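Cup cell pre-start and inspection checklist, with my comments

This is the sheet I run through before the cup-handling cell gets switched on at the Kiltumville kitchen, and again whenever something's been moved, bumped or "tidied". The items are short so you can tick them off. My comments underneath are longer because I like to talk, and because Naveed Hayat took over the afternoon checks and kept phoning me with good questions, so I wrote the answers down.

Sheet last gone over: 2018-10-19
Cell: bench 3, Plokico arm, two-finger gripper, wire cup holders
Done by: me in the mornings, Naveed in the afternoons

PART A. BEFORE ANY POWER

A1. Isolator off, lock on, key in your pocket.
Result: OK
Comment: In your pocket, please, and not on the windowsill. If you need both hands inside the reach of the arm, the lock goes on, even for a ten-second job. I've had the argument about the ten-second job with pretty much everyone who's worked here and I'm happy to keep having it.

A2. E-stop buttons present, undamaged, latch when pushed and release with a twist.
Result: OK, one stiff
Comment: The one by the sink is getting gritty. It still latches every time but the twist is lovely and crunchy, and I suspect sugar. I've ordered a new one. Don't squirt anything into it in the meantime!

A3. Floor line visible all the way round.
Result: Needs work
Comment: Tape's lifting at the corner where the mop bucket goes past. I've stuck it back down twice. Next time I'm painting it.

A4. Base bolts. Check the paint marks line up.
Result: OK
Comment: Every bolt head has a stripe of yellow paint pen running onto the base plate. If the stripe's broken, the bolt has moved, so leave the lock on and ring me. Please don't "nip it up" with whatever spanner's in the drawer. They get done with the torque wrench, in order, and then I redraw the stripes.

A5. Cables and air line, base to wrist. No kinks, no flat spots, no cable ties cutting in.
Result: OK, watch
Comment: There's a shiny patch on the sleeve just past the elbow where it rubs at full stretch. It hasn't gone through. I've moved the clip along a bit and I want to see if the shiny patch grows. Naveed, have a feel of it when you do yours and tell me if it's gone fuzzy.

PART B. GRIPPER

B1. Both fingers tight, no wobble when you waggle them by hand.
Result: OK
Comment: Waggle each one on its own. If you waggle both together you can't tell which one's moving, and then you end up pulling the good one off. (Ask me how I know.)

B2. Finger faces clean.
Result: Cleaned
Comment: Warm soapy water on a cloth, then a clean damp cloth, then dry. No spray and wipe. It leaves a film and the cups slide, and you'll spend half the morning blaming the grip force. Paper dust builds up on the faces quicker than you'd think, especially when we're on a new carton.

B3. Finger edges. Run a fingernail along them, feeling for nicks.
Result: OK
Comment: A nick you can barely see will score a rim, and a scored rim leaks down somebody's sleeve. If you find one, swap the finger and put the old one in the Bondudus tin on the shelf so I can dress it later. Don't file it in place.

B4. Open and close by hand from the pendant, slow speed, nothing in the jaws.
Result: OK
Comment: Listen as much as you look. It should be one smooth sound each way. A click at the end of closing usually means grit in the slide.

B5. Grip force still set where we left it.
Result: Found at 3, put back to 2
Comment: Right, this one. Setting 2 is for the cups. Somebody had bumped it up to 3, I'd guess after a couple of drops, and I do understand the temptation, but a paper cup folds in at the wall long before it gets held any better. If they're slipping, go back to B2 and clean the faces. If they're still slipping after that, look at the approach height. Force is the last thing I touch.

PART C. HOLDERS AND CUPS

C1. Wire holders sitting flat, feet all down.
Result: OK
Comment: Press on each foot in turn. If it rocks, bend the wire foot back with your fingers, gently, away from the bench. I've seen someone do it in position with pliers and put a lovely gouge in the tabletop.

C2. Holders on their marks.
Result: One off, corrected
Comment: The marks are the little pencil corners. They do wear off with cleaning, so I go over them in January when we're quiet, and any time I can't see them without squinting. If a holder is off its mark, put it back and then do D3 before you let the thing run. Don't just nudge it and hope.

C3. Wire ends and hooks. No sharp ends, no bent hooks, coating whole.
Result: OK
Comment: Chipped coating sheds little flakes, and I don't want flakes in a cup. Any chip, the holder goes out of service. We've got a spare hanging behind the door.

C4. Stacks loaded properly, not rammed.
Result: Reloaded one
Comment: Please, please don't shove the stack together to fit a few more in. Once they're jammed, the arm pulls two at a time or pulls the top one out of round. Tip the sleeve out of the bag, fan it with your thumb so you can feel the cups let go of each other, then slide it in. We buy them in sleeves of 50 and one sleeve is plenty for a holder.

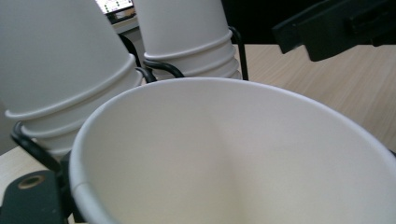 The other half of it is storage. The Panyasiri cartons were up against the back wall for a while and the cups from the bottom layer went soft around the lip, which makes them stick to each other something awful. They live on the top shelf now. If you open a carton and the cups feel limp, keep them for the staff tea and open another one.

C5. Bench top wiped, nothing on it that isn't part of the job.
Result: OK
Comment: No phones, no mugs, no keys, no half a biscuit. The arm doesn't know your mug is there.

PART D. POWER ON, SLOW

D1. Step back behind the line, lock off, power up, wait for the home light.
Result: OK
Comment: It takes its time. Leave it be. If it hasn't come good by the time you've made a cuppa, power down and start again from A1.

D2. Press each e-stop in turn with the arm moving slowly.
Result: OK
Comment: Every one of them, every time. Yes, that means resetting in between. Yes, it's boring. The gritty one stopped it just as quick as the others, I was pleased to see.

D3. Step through the pick at slow speed, thumb on the hold button.
Result: OK after C2
Comment: I stop it just before the fingers close and have a proper look from the side. What I want is the same gap on both sides of the rim. If one finger's going to touch first, the cup gets pushed sideways before it's gripped, and that's where most of our drops came from last summer. Check the holder mark before you go anywhere near the taught point! Nine times in ten it's the holder.

D4. One full cycle at slow speed, then one at normal.
Result: OK
Comment: Watch the wrist as it swings over the holders. It should clear the wire with room to spare. If your gut says it looks close, stop it and measure. I'd much rather be called for nothing.

D5. Write the cycle count in the book.
Result: 3,281
Comment: Just copy what's on the pendant. Naveed asked whether we round it, and no, write the lot. I use it to work out when the slide's due for grease and I've been caught out by a rounded figure before.

ACTIONS FROM THIS ONE

Replace the e-stop by the sink when the part comes. Me.
Paint the floor line at the mop corner. Me, after close.
Keep an eye on the sleeve past the elbow. Naveed, afternoons.
Find out who changed the grip setting, nicely, and show them B2 and B5.
Order more paint pens, yellow. The last one's dried up and someone had left the lid off (it was me).

Sheets go in the blue folder, newest on top. If you've ticked something as "needs work", put your initials beside it so I know who to come and pester.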